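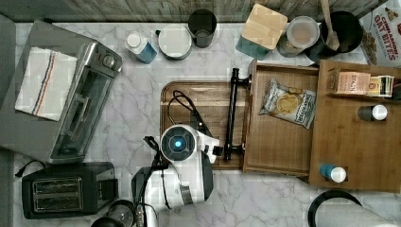 Figure 1. The shared counter, toaster oven end.

Where Does the Tray Go? Tidying a Kitchen Counter That Belongs to Everybody
Sofia Correia and Apostolos Koutsoukos
Household Systems, final project report

1. Background

Prata House is a student residence in Trarkville with 7 residents and one kitchen. The kitchen has one good counter. It is good in the sense that it is flat and near the outlets, and for that reason everything anyone has ever bought comes to rest on it. Our project asked whether a shared counter could be kept usable with a few cheap containers and as few rules as possible. We both live in the house, so we can't claim to be neutral observers. One of us owned the problem drawer.

2. What was on the counter

Figure 1 gives a fair idea of the surface we were dealing with. We sorted its contents into four groups.

Appliances. The toaster oven and the two-slice toaster both make toast. We proposed in September that one of them should retire to the hall closet. The house voted, the vote was tied with one resident abstaining, and both stayed. The toaster oven also serves as a towel rack, a job it was never offered.

The back row. Canisters, cups and other upright things gather along the wooden backsplash, along with a black pot that holds a wooden spoon. These cause little trouble. The teal canister with the bamboo lid was the only item that every resident could place correctly from memory when we asked.

Food in packages. Cereal, chips and tea. Cinnamon Oat Bites stand up by themselves and Stash tea comes in a box, but a bag of chips has no natural posture and will lie down wherever it is left.

Hardware. A black cable and a black metal handle, lying on the serving tray. We asked all the residents about the handle. Three said it came off a cabinet, one said it was for a cabinet, and the rest had thought it was ours.

3. Method

We set ourselves a budget limit of 300 minutes of labor and no new furniture. The wooden crate and the compartment beside it came from a closing sale at Gromitex, the housewares shop in Kernau, and we carried them home on the bus. The serving tray was already in the house.

The plan had 2 rules. Packaged food goes in the wood. The tray stays free so that it can be used as a tray. We wrote the rules on an index card, taped it inside a cabinet door, and checked the counter every evening after dinner, writing down anything that had landed in the wrong place.

4. Results

The first rule did well. Chips and tea went into the wood almost from the start, and residents who had ignored every other notice in the kitchen followed this one without complaint. We think low walls help. You can drop a bag in from standing height while looking at your phone.

Cereal was a partial failure. The box is tall, people like to see it, and it kept drifting to the back corner. We stopped logging it after a while and now regard it as a resident.

The second rule did badly. An empty tray seems to invite small objects with no home, and ours collected keys, batteries, a bus pass and, of course, the handle. Apostolos suggested moving the tray into a cupboard. Sofia pointed out that the objects would then be on the counter, which was the original condition. This disagreement took up a good part of our labor budget.

5. Discussion

Containers worked where the category was obvious. "Snacks and tea" needs no explanation, while "miscellaneous" needs a meeting. If we did this again we would give the small hardware its own lidded box on day one and leave the tray out of the experiment.

We would also measure the counter before buying anything. The crate fits, but it takes up a good share of the space we had set out to free, and our instructor noticed this before we did.

6. Remaining work

The index card needs replacing, as someone has corrected our spelling. The toaster question will be raised again next term. The handle has been offered to all 7 residents and is still available.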